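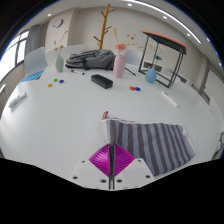 Mending tables fill up at Ollatwood hall, second Sunday session added

Pritstead — Bring the thing with the hole in it. That was pretty much all the notice said, and it worked. The mending mornings at Ollatwood hall are full through the end of January, and a second session has been added on Sunday afternoons, starting at 3.

Thirteen places per session. Long white tables, bright light, one job per person at a time. Dish towels, pillowcases, place mats, napkins, the odd curtain. No coats for now, they take up too much table.

Striped cloth has been the big one so far. People seem to own a lot of it, and it is a good place to start — the bands give you a line to follow when you fold a hem or square up an end that has gone crooked. One blue-gray and brown striped piece was spread out on the table this week, pale border along the far edge, with a marker and a black case farther back and some small colored bits scattered around them, green, orange, red, dark blue.

How it goes: you lay the cloth flat and smooth it out from the middle. Then find the worst spot and start there. Most people want to begin at a corner and work round, and they run out of time before they get to the part they came in for. Marking comes next, and only on the wrong side of the fabric. Anyone who has inked the front of a good napkin will know why.

Sewing is by hand. The hall has two machines in the cupboard but they will stay there until the wiring on the stage side has been looked at. Needles, pins and plain thread are supplied, in white, black and a sort of oatmeal. If your cloth is an odd color bring your own thread, the Dakberg market stall usually has a decent range and is open till noon.

Cost is $3 on the door, which pays for the thread and the heating. Tea is extra. Under-16s come in free with an adult, same rules on scissors as last year.

The idea came out of the linen sale in the fall, when a whole box of table cloths and runners went unsold. Nothing much wrong with most of them. Loose hems, a few pulled threads, one scorch mark. The box was split up between whoever wanted to have a go, and 20 pieces have since come back fit to use. Those will be sold at the spring sale, along with anything else people want to give up.

Voß, the fabric shop by the bridge, is giving a bag of remnants each week for patches. Cottons mostly. First come first served, and please take one or two and leave the rest of the bag for the afternoon lot. The shop will also cut bias strips to length if you ask before Friday, there is a small charge for that.

A few things that have come up. Wash your cloth before you bring it, and iron it if you can — there is one ironing board and the line for it got silly last time. Put your name on your own scissors. Pins go back in the tin, not on the table top, a couple have been found on the floor and there is a toddler group in their on Monday.

Parking is at the back. The front gate is locked after dark, so use the side path, and mind the step, its not lit.

Names for the Sunday afternoon go on the sheet inside the hall door. 5 places left at time of writing. There is a waiting list for the mornings too, but it is 20 long and not moving fast.

Next month: darning, socks and sweaters. Dates to follow when the hall calender is out.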